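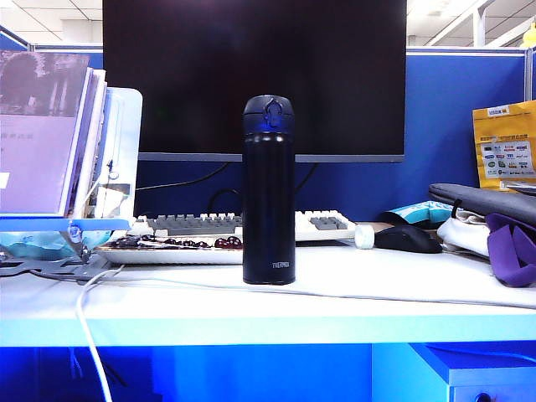
January, 4:40 pm

Desk by the window, before the move to the Inwood room. Monitor is off and stays where it is until Naveed Kiani has the new arm clamped. Desk depth over there is 605 mm, so keyboard and mouse fit in front of the screen with little to spare.

Cables: two black ones go down behind the desk. Label both before pulling. Last time we spent 19 minutes working out which was which at the Joderthorpe end.

Keyboard: mechanical, white and gray caps. Needs a brush out. No drinks or food next to it on the new bench, me included. The Thermos goes on the side shelf, and so does the fruit tray. Small white cap by the keyboard: put with the bottle for now, ask Naveed if it's his.

Gray laptop sleeve and the white cloth under it go in crate 11. Purple bag is not for the crate, leave it out.

Still to do:
- wipe desk top once clear
- mouse, check the feet, one was peeling
- Niazi order, 18 cable ties short, chase
- Fiveo login sheet, reprint, old one has the wrong room

Naveed has the crate key until tomorrow noon.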